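I've gone right off cafés that make you order by phone. You sit down, you're gasping for a tea, and there's a code to scan and a form wanting your email before anyone will boil a kettle!

Last April I met my friend Dela Tetteh at Flara (lovely cakes, I'll give them that) and it took us 20 minutes to order two scones. The app had 158 things on it and wouldn't let her have butter on the side.

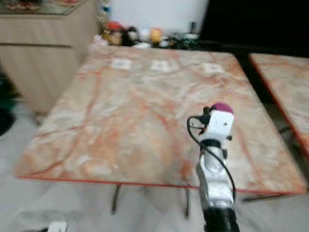

And yes, I know it saves on staff, and places are struggling. But a person with a notepad can tell you the soup's better than the quiche today. A drop-down menu can't. My mum won't go anywhere like that now, so they've lost her £7 every week, and mine too when I'm with her.

Keep the app for those who like it, by all means. Just let the rest of us ask for a pot of tea out loud.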